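Ticket 3303
Product: Jillow wood stove, freestanding
Opened by: Elaheh Nouri
Status: Open, waiting on customer
Subject: Fire dies down every evening, glass goes black

Elaheh Nouri
The stove was fitted in May and I didn't light it until October 2022, when the evenings turned cold. It catches fine. Then I shut the door, sit down with a book, and the flames shrink to a dull glow. By bedtime the glass is black and the living room smells of smoke. The manual says to "adjust the air to suit." Suit what?

Purotham Support, Nipon Thongdee
Thanks for getting in touch. In most cases like this the wood is damp. Please try a different supply and let us know how you get on.

Elaheh Nouri
I expected to hear that. The logs are Chareonsuk kiln-dried, and I bought a moisture meter before writing to you. I split two of them and tested the fresh faces. Both were dry enough by your own manual. I'm not buying another load of wood to rule out something I've already ruled out.

Purotham Support, Nipon Thongdee
Understood. Could you tell us where the air lever sits once the fire is going, and whether the baffle plate above the firebox is in place?

Elaheh Nouri
Lever fully open, all evening. I've tried it halfway too and the fire just dies sooner. I took the baffle out, brushed it off and put it back the way the drawing shows – or the way I think it shows, as the drawing is the size of a stamp. I cleaned the glass as well. It was black again the next night.
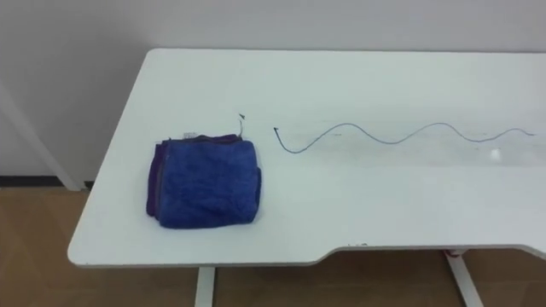 Kittipong Sombatkul wrote underneath that he had the same stove and the same sulky fire, and that his baffle had gone in back to front. It looks right either way, he said, but one way leaves hardly any gap for the smoke. He turned it around and hasn't had black glass for 7 evenings.

Elaheh Nouri
Maybe. I've turned mine around and last night was better, but it was also windy, and every chimney draws well in a wind. I'll believe it after a still night. If the part can go in backward, why isn't that in the manual?

Purotham Support, Nipon Thongdee
I've passed the point about the drawing to our manuals team. Please run the stove on a calm evening, and open a window a crack for the first part of it. If the fire picks up with the window open, the room may be short of air.

Elaheh Nouri
Will do. Please leave the ticket open until I write back – the last one was closed while I was still waiting for an answer.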